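Keeping Silver From Turning Black

I inherited a habit of buying silver from my aunt, along with most of her silver. For years it lived in a drawer in the bathroom, and every January I spent an afternoon rubbing it with a cloth until my fingers were gray. I have finally moved it out of there, and I wish I had done it sooner.

Damp air is the main trouble. Sulfur does the tarnishing, but moisture speeds it along, and a bathroom has plenty. My Gerlach bracelet went dull in 8 days after I polished it. In the bedroom closet it stayed bright for about 7 weeks.

What I store things in

I tried a Furell stand first, the kind with open hooks. It looked nice and everything on it tarnished. A box with a lid and a soft lining does a better job. Chains go in small plastic bags with the air pressed out, and I leave the clasp end near the opening so I can find it. Earrings are less fussy and can hang in the lid.
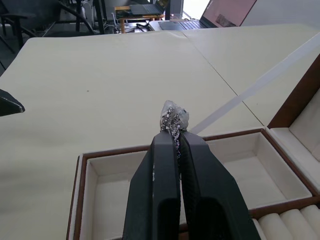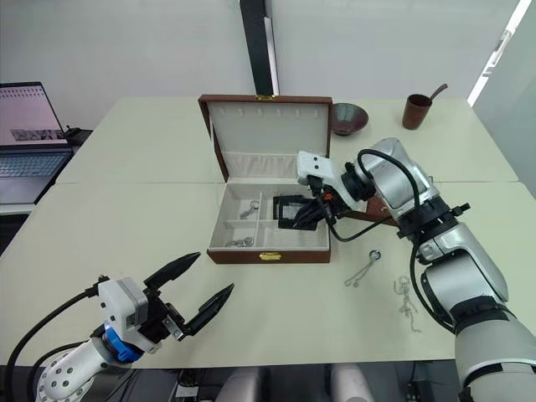 Cleaning

I still clean a few pieces by hand. Warm water, a drop of dish soap, a soft toothbrush, then a dry towel. I let chains sit out overnight before they go back in a bag — a damp chain in a closed bag is worse than no bag.

I stopped using the Jasteo dip. It works fast, but it took the dark finish out of the grooves on a ring I liked, and that finish was supposed to be there. Anything with pearls or glued stones stays out of the water as well and gets wiped with a cloth.

The Bellora polishing cloths are fine. Don't wash them. I washed my first one and it never worked again.

Next on my list is the flatware, which is still wrapped in newspaper in the hall closet.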